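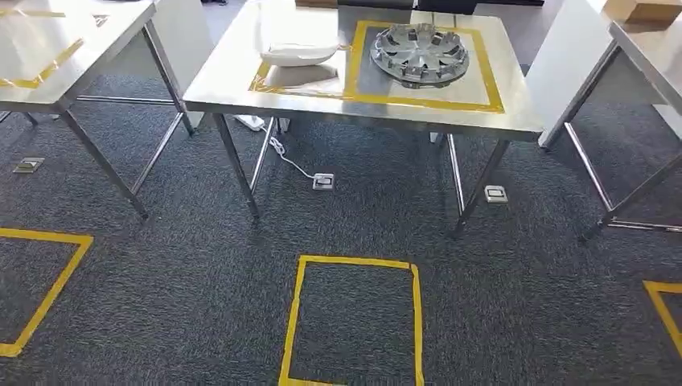
Does a planner know when it has failed?
It knows when a number crosses a line that somebody typed in, and for most of June the somebody was me.

Brinkmann read my answer off the review form and put his glasses back on. "You can't send that to Wornidine."

"They asked."

"They asked about Tuleo."

Tuleo was the planning layer. It took what perception gave it, drew up a list of moves and handed them down to the controller, and when the moves ran out it wrote SUCCESS in the log in green. I had been reading that green word for 2 months and had come to feel about it the way my father felt about the oil light in his truck.

"Run 1426," I said. "Confidence 100 percent. Tell me what it was confident of."

Volker scrolled. He was a fair man and he scrolled for a long time. The log said the cloth had been found, the cloth had been reached, the cloth had been placed. Under that were 4 lines of joint angles, and then the green word.

"Placed where?" he asked.

"It doesn't say. There's no check after the last move. Helmut took it out because it kept failing."

"The check kept failing, or the robot?"

"That was my question too."
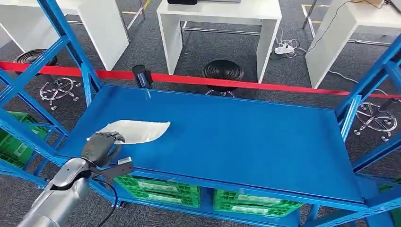 Helmut Nolte came in a little after four with his coat on. He had written most of Tuleo at Hutchins, before the sale, and he talked about it like a house he had grown up in. The check was noisy, he said. The depth readings on anything soft were garbage, and the planner would sit there replanning until lunch.

"So now it doesn't look," I said.

"It looks before."

"And after?"

"After, it assumes." He said this without any shame at all. "You assume the floor is there when you get out of bed."

Volker laughed. I didn't. I opened the config file, found the line with his initials on it, and changed false to true. Then I started the run again and pulled my chair up to the screen.

It replanned. It replanned again. Helmut took off his coat.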